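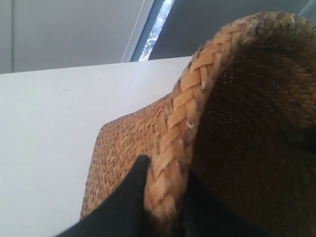 A braided rim, a few ends fraying.

About Nandwood Cooking School

Nandwood opened in July above a tire shop in Romden, with 5 stoves, one working oven and a sign that said Nandwod. Founder Nnamdi Osagie had quit a perfectly good insurance job to teach people to make soup. His mother still asks about the insurance job.

We have since taught 776 students. Most can now chop an onion, and several have stopped calling us about rice.
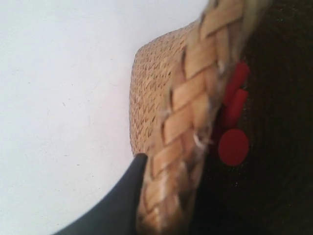
Woven straw, close up.

Classes run evenings and are kept to seven people, the number our stairs will tolerate. Beginners start with Pasta, a course named by Nnamdi after a long meeting.
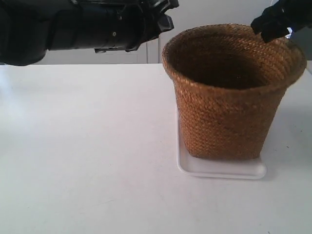
Knife skills come next, taught by Chef Maksymiv, who has opinions about your thumb. Aprons are provided. Parking is behind the tire shop, so please ask first.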